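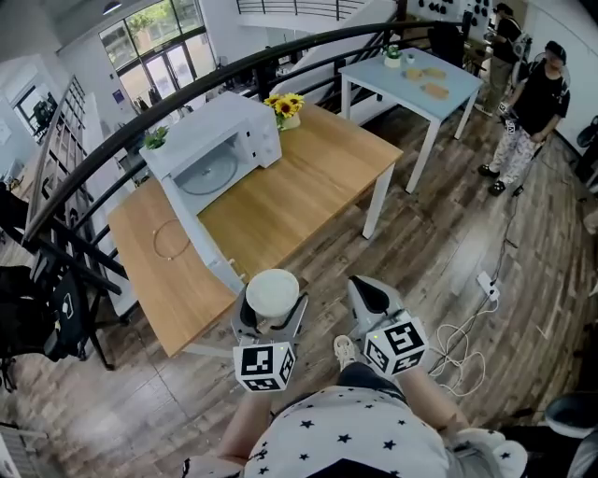

마렉 오르반
객원기자, 레카니아(Lekania) 거주

아침 8시 전의 타피아(Tapia) 작업실에서는 아직 아무 물건도 움직이지 않는다. 먼저 움직이는 것은 면봉이다. 작업자 한 명이 계단 옆 의자에 앉아서 손잡이형 그리퍼의 검은 패드를 하나씩 닦는다. 그다음에 마커 큐브를 닦고, 나사를 확인하고, 손가락을 끝까지 벌렸다가 끝까지 오므린다. 이 순서는 바뀌지 않는다. 나는 2월에 이 작업실을 여러 번 방문했는데, 올 때마다 하루의 시작이 똑같았다.

타피아는 로봇에게 집안일의 동작을 가르치기 위한 기록을 만드는 곳이다. 로봇 팔은 여기에 없다. 사람이 양손에 그리퍼를 하나씩 쥐고 직접 컵을 집고, 전자레인지 문을 열고, 물건을 옮긴다. 그리퍼의 위치는 큐브에 붙은 흑백 무늬를 통해서 계산되고, 이 움직임이 나중에 로봇의 움직임이 된다. 그래서 이곳에서 고장이라고 부르는 것은 대부분 아주 작은 일이다. 패드가 조금 미끄럽다, 큐브가 조금 돌아갔다, 케이블이 어느 자세에서만 끊긴다. 공장의 로봇이라면 경보가 울리겠지만 손에 쥔 기계는 조용하게 틀린다.

내가 이 글에서 쓰고 싶은 것은 그리퍼 한 쌍의 이야기이다. 작업실에서는 이 한 쌍을 '15번 세트'라고 부른다. 만든 회사는 트런리(Trunley)이고, 본체는 밝은 회색이다. 손가락은 두 개이며 안쪽에 검은 패드가 붙어 있다. 손잡이 쪽 받침에는 하얀 큐브가 달려 있고, 그 위쪽 가장자리에 작은 녹색 불이 들어온다. 왼쪽과 오른쪽은 겉으로 보면 같은 물건이다. 그러나 오래 쓴 사람은 눈을 감고도 구별한다고 한다. 왼쪽이 조금 더 뻑뻑하기 때문이다.

패드의 수명

15번 세트의 정비 기록은 얇은 공책에 손으로 쓰여 있다. 첫 장에는 1600이라는 숫자가 크게 적혀 있고 밑줄이 두 번 그어져 있다. 패드를 교체하는 기준이다. 한 번 집었다가 놓는 것을 한 번으로 세어서 1600번이 되면, 겉이 멀쩡해도 패드를 떼어 낸다.

처음부터 이런 기준이 있었던 것은 아니다. 전에는 패드가 찢어질 때까지 썼다. 그러다가 기록 631번에서 문제가 나왔다. 하얀 컵을 집어서 옆 탁자로 옮기는 단순한 작업이었고, 컵은 떨어지지 않았다. 작업한 사람도 잘되었다고 생각했다. 그런데 나중에 기록을 천천히 돌려 보니까 컵이 손가락 사이에서 조금씩 내려가고 있었다. 사람은 그것을 느끼고 손목을 자기도 모르게 기울여서 균형을 잡았던 것이다. 로봇이 이것을 배우면 컵을 기울여서 드는 것이 옳은 방법이라고 알게 된다.

공책의 그 날 칸에는 짧게 '패드, 반들반들함'이라고만 적혀 있다. 나는 한국어의 이런 말을 좋아하는데, 정비하는 사람에게는 반가운 말이 아닌 것 같다. 반들반들한 패드는 닦아도 돌아오지 않는다.

교체하는 일 자체는 어렵지 않다. 낡은 패드를 떼고, 남은 접착제를 플라스틱 주걱으로 밀어내고, 알코올로 닦고, 마를 때까지 기다린다. 새 패드는 손가락 끝에서부터 붙인다. 어려운 것은 두 패드를 서로 평행하게 맞추는 일이다. 작업실에서는 종이 한 장을 손가락 사이에 물리고 위, 가운데, 아래를 차례로 당겨 본다. 세 곳에서 종이가 같은 힘으로 버티면 합격이다. 내가 직접 해 보았을 때는 아래쪽 종이가 쉽게 빠졌다. 패드를 다시 떼어야 했고, 그 패드는 버려졌다. 조금 미안했다.

둥근 물건이 특히 시험이 된다. 뚜껑이 있는 둥글고 하얀 컵은 두 손가락과 닿는 면이 좁아서, 패드가 조금만 비뚤어져도 옆으로 돌기 쉽다. 왼손으로 이런 컵을 들고 오른손 그리퍼는 비워 둔 채 벌리고 있으면, 정비하는 사람은 왼쪽의 패드와 오른쪽의 벌어진 폭을 같이 살필 수 있다. 탁자 위에는 문이 활짝 열린 전자레인지가 있고 그 안에 둥근 유리 접시가 놓여 있다. 문을 아래로 내려서 여는 종류이므로, 팔은 열린 문 위를 넘어서 들어가야 한다. 큐브의 모서리가 문에 부딪히는 일이 가장 많이 생기는 곳도 이런 데라고 한다.

큐브를 만지지 말 것

큐브는 15번 세트에서 가장 싼 부품이고 또 가장 까다로운 부품이다. 속이 비어 있는 하얀 상자에 무늬를 붙인 것이 전부이다. 하지만 무늬에 손자국이 나거나 모서리가 들뜨면 위치 계산이 흔들린다. 새로 온 작업자가 처음 배우는 규칙은 그리퍼를 책상에 놓을 때 큐브가 바닥에 닿지 않게 하는 것이다. 두 번째 규칙은 큐브를 손잡이처럼 잡지 않는 것이다. 그런데 큐브는 잡기에 아주 좋은 크기이다. 나도 첫날에 그것을 잡았고, 옆에 있던 사람이 말없이 극세사 천을 내밀었다.

무늬는 번들거리지 않는 것으로 골라야 한다. 타피아의 작업 공간은 창문과 유리문이 커서 낮에 빛이 많이 들어온다. 밖에는 나무가 푸르고 사람에게는 좋은 방이지만, 광택이 있는 무늬에는 나쁜 방이다. 처음에 쓰던 스티커는 오후가 되면 빛을 반사해서 검은 칸이 하얗게 보였다. 지금은 무광 필름을 쓴다. 필름은 러블리(Luvley)라는 작은 인쇄소에서 주문한다. 가격은 조금 올랐지만 재작업은 줄었다고 정비 담당자가 말했다.

큐브를 다시 달고 나면 반드시 보정을 한다. 그리퍼를 거치대에 끼우고 정해진 자세를 차례로 만든 뒤에, 계산된 위치와 실제 위치의 차이를 본다. 15번 세트는 차이가 3밀리미터를 넘으면 그날 나가지 못한다. 이 숫자가 엄격한지 느슨한지 물어보았더니 대답은 물건에 따라 다르다는 것이었다. 화분을 옮길 때는 느슨하고, 얇은 나무 받침을 탁자에서 집어 올릴 때는 엄격하다. 받침은 얇아서 손가락이 조금만 낮게 들어가도 상판을 긁는다.

바닥의 케이블

그리퍼가 완전해도 케이블이 나쁘면 하루를 잃는다. 작업실의 나무 바닥에는 하얀 선과 검은 선이 서로 얽혀서 지나가고, 하얀 멀티탭에 가서 모인다. 한 공간에서 여러 사람이 장비를 들고 있으면 선은 저절로 더 얽힌다. 아침에 반듯하게 펴 놓아도 점심 전에는 동그랗게 말린다.

단선은 거의 언제나 같은 자리에서 생긴다. 커넥터에서 손가락 한 마디쯤 떨어진 곳이다. 사람이 허리를 숙이고 두 팔을 앞으로 뻗으면 선이 그 자리에서 꺾인다. 그래서 정비할 때는 책상에서만 시험하지 않는다. 한 사람이 일할 때와 똑같이 몸을 굽혀서 팔을 뻗고, 다른 사람이 화면에서 신호를 본다. 팔을 내린 자세에서는 멀쩡하던 선이 뻗은 자세에서 죽는 일이 있다고 한다. 녹색 불이 잠깐 깜박이고 다시 켜지기 때문에 일하는 사람은 잘 모른다.

지금은 커넥터 뒤에 짧은 스프링을 감고, 선을 한 번 느슨하게 돌려서 고정한다. 작업실 사람들은 이것을 '돼지꼬리'라고 부른다. 트런리의 설명서에는 없는 방법이다. 회사에 사진을 보냈더니 보증에는 문제가 없다는 답이 왔다. 다만 스프링을 너무 세게 감지 말라고 했다.

손에 맞추는 일

사람이 쥐는 기계라서 정비에는 사람의 손도 포함된다. 손이 작은 작업자는 방아쇠까지 거리가 멀어서 손목을 안쪽으로 꺾게 되고, 그러면 오후의 동작이 오전과 달라진다. 15번 세트에는 두께가 다른 손잡이 고무가 세 벌 있으며, 쓰는 사람이 바뀔 때마다 갈아 끼운다. 고무를 바꾼 다음에는 보정을 다시 할 필요가 없지만, 방아쇠의 힘은 다시 재야 한다. 나는 가운데 두께를 썼다. 십 분이 지나자 엄지 밑이 아팠다. 익숙한 사람은 아프지 않으냐고 물었더니, 아프면 쥐는 법이 틀린 것이라고 했다.

왼쪽이 뻑뻑한 이유는 아직 찾지 못했다. 레일을 분해해서 닦았고, 윤활제를 바꾸었고, 스프링도 새것으로 바꾸었다. 조금 나아졌다가 다시 돌아왔다. 공책에는 그 내용이 차례로 적혀 있고, 마지막 줄에는 물음표 하나가 있다. 다음에는 왼쪽과 오른쪽의 레일을 서로 바꾸어 볼 계획이다. 뻑뻑함이 레일을 따라 오른쪽으로 가면 레일의 문제이고, 왼쪽에 남으면 본체를 트런리로 보내야 한다. 보내면 그동안 다른 세트로 일해야 하는데, 다른 세트를 쥐면 손이 낯설다고 모두가 싫어한다.

저녁에는 아침의 순서를 거꾸로 한다. 손가락을 반쯤 벌려서 스프링을 쉬게 하고, 큐브에 천 주머니를 씌우고, 선을 8자로 감아서 상자에 넣는다. 그리고 공책에 그날 집은 횟수를 적는다. 내가 마지막으로 방문한 날에 새 패드의 칸은 아직 비어 있었다. 다음 날부터 쓰기 시작한다고 했다.

문의: 편집부 | 무단 전재 및 재배포 금지 | 맨 위로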